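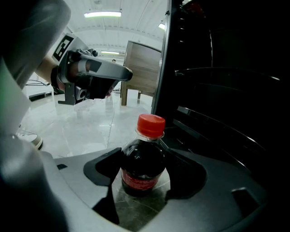 About Skiltby

Skiltby stocks and maintains drinks and pantry cabinets in shared buildings. Our clients are offices, residence halls, clinics and small hotels that wish to offer cold drinks and dry goods on site but do not employ staff for the purpose. We currently look after 142 cabinets. Bottled soft drinks, cola above all, account for the larger part of what we deliver, and the remainder consists of tea, coffee, sugar, crackers and similar items in closed containers.

The company was formed in June by the merger of two local suppliers, Cosari and Srivastava. Cosari had served office kitchens and Srivastava had served hotels. Both names remain in use on older invoices and on a number of cabinet keys, which continue to be valid.

How We Work

Each building is assigned a regular visit. On arrival, the attendant opens the cabinet, removes anything past its date, wipes the shelves and restocks from the bottom upward. Full bottles are placed upright on the lowest shelves with caps tightened and labels facing out. Lighter containers go higher. Floors in front of the cabinet are kept clear, and any item set down there while the shelves are being arranged is returned to its place before the attendant leaves.

A good part of the work is done close to the ground. Attendants are provided with stools and are encouraged to sit for the lower shelves, particularly in lobbies with stone or marble floors.
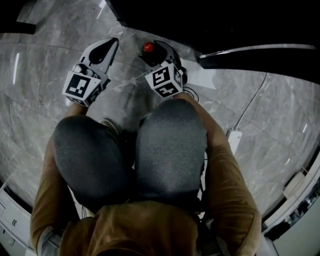
Cabinet and Pantry Services Department

The department is responsible for cabinet layout, restocking and the training of new attendants. It also keeps the shelf plan for every client, a single sheet showing what belongs on each shelf and in what quantity. Clients may request changes to their plan at any time, and a revised sheet is posted at the next visit.

Our standard cabinet is tall, with adjustable shelves. Clients who already own a suitable cabinet may keep it, provided that the shelves can be moved and the supports are sound.

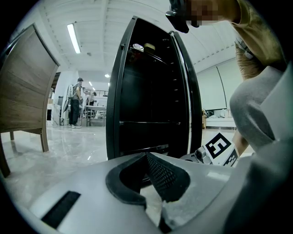

What happens to an opened bottle or container left in the cabinet?

Opened items are removed at the next visit and recorded on the visit sheet. They are not charged to the client, up to a limit of 4 items per visit.

Training and Standards

New attendants complete 2 supervised visits before working alone. Training covers lifting, spill cleanup, date checks and the handling of bottles on hard floors. The handbook, known within the company as the Rovumia guide, is available to clients on request.

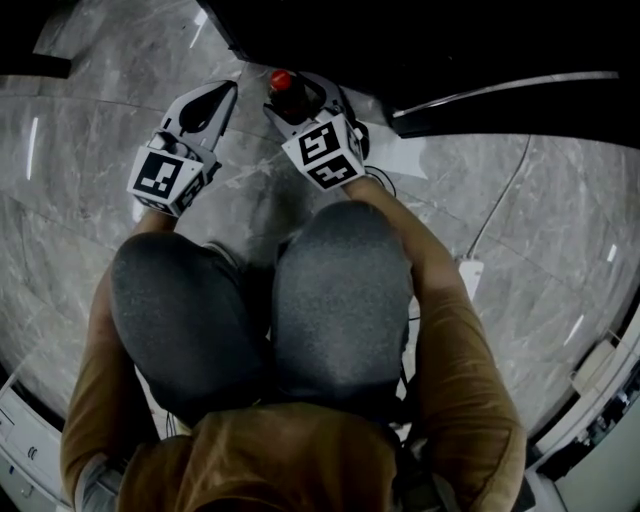

Crouched low over a polished gray marble floor.

Requests for service, changes to a shelf plan and the return of Cosari or Srivastava keys should be directed to the department at extension 708.

Page last reviewed 11/23/23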